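Pattern Drafting I, handout 3
Instructor: Viktória Gál

Scaling a pattern by the grid method

You will need the Taditstead apron pattern, a sharp pencil and a clear ruler. Read this before the January workshop.
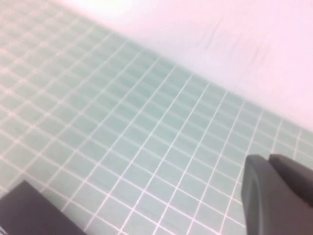

Pale green and blue grids seen at an angle

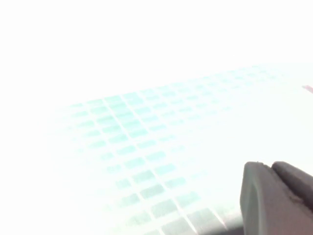 A small pattern is enlarged one square at a time. Mark each point where the outline crosses a grid line, then mark the same points on the larger grid and join them. Curves need extra points, especially at the armhole.

Reducing works the same way. To draw a pattern at 70 percent, a square of 100 mm becomes 70 mm. Seam allowance is never scaled. Trace the stitching line first, scale it, and add the allowance at the end.

Check one long measurement before cutting. If the center front should be 56 cm and your draft gives something else, go back to the grid spacing.

Grain lines are copied last. Label every piece with its name and size.

For next time: scale the pocket and bring both versions.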